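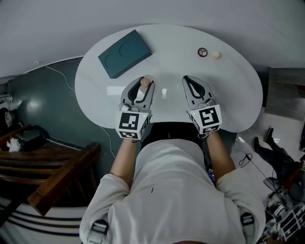

*A demonstrator at the oval table in Urnside, with one gripper closed and the other open.*

**Urnside, Aug 22, 2020** – The Dralto project has recorded 2531 demonstrations of people handling small household items, and it plans to continue through the end of the month. The recordings will be used to train a learning system called Wulix, which should later control a robot with two arms.

The method is simple to explain. A person holds a gripper in each hand and performs a short task at the table, such as lifting a makeup sponge or putting it back in its place. Printed markers on the white cubes allow the software to follow the position of each gripper. The movement is saved together with the video, and Wulix learns from both.

"At first we wanted very clean examples, always with the same motion," said Oluwatosin Tamuno, who leads the project. "The system learned this one motion very well, and then it failed when the sponge was lying a little to the side. Now we ask people to work in their own way."

Makeup items were selected for the present series because they differ so much in shape and softness. A sponge changes its form when it is pressed. A compact is flat and hard to pick up from a smooth table, and a bottle must stay upright while the other hand comes closer.

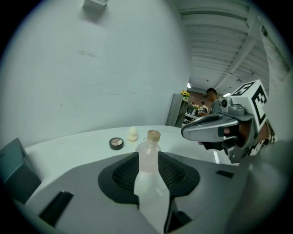
## Short sessions, many hands

Each demonstrator works for 40 minutes and then takes a break. According to Isla Buchanan, who prepares the schedule, the quality of the recordings goes down when people are tired – they begin to close the grippers too early, and the items slip.

Nnamdi Effiong reviews the recordings on the same day. So far he has removed 126 of them from the training set, mostly for lost marker tracking. These are kept in a separate folder, as the team would like to use them later for teaching the system to notice its own mistakes.

The first test of Wulix on the robot is expected after the current series is finished. It will use two items that do not appear in any of the recordings. Elżbieta Kaczorowski will choose them, and the rest of the team will not see them before the test.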